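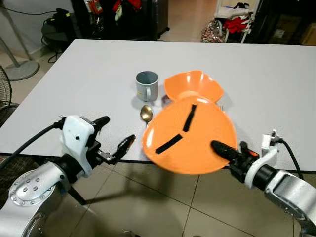

Which dishes should go down first when you set a place?
Start with the plate. Everything else takes its spot from the plate, so you only have to measure once!

Section 4: Setting a Simple Breakfast Place

This is my favorite part of the Resten table guide – a mug, a bowl, a plate and a spoon, and breakfast already feels like an occasion.

1. Wipe the table and let it dry.
2. Set the plate in front of the chair, one thumb's width in from the edge.
3. Put the bowl behind the plate, a little to the right. An orange bowl and plate on a white table look wonderfully cheerful on a gray morning.
4. Stand the mug at the back, handle to the right. Left-handed guests get it turned the other way.
5. Lay the spoon bowl-side up where the hand can find it.

Note: Wavy rims are lovely, but they don't stack as neatly as round ones. Keep piles low.

Note: Peel price stickers off a new mug before the first wash. Warm water and a drop of cooking oil will shift most of them (thank you, Linnea Tangen, for that one!).

CAUTION: Never put a metal mug in the microwave. Check the base of plastic dishes before you heat them, too.

6. Clear in reverse: spoon, mug, bowl, plate. Hold a plastic plate by its lower edge – it's light and tips easily if there are crumbs on it.

For place settings with a soup bowl, go to page 31.

Last updated: August
47 shares | 22 comments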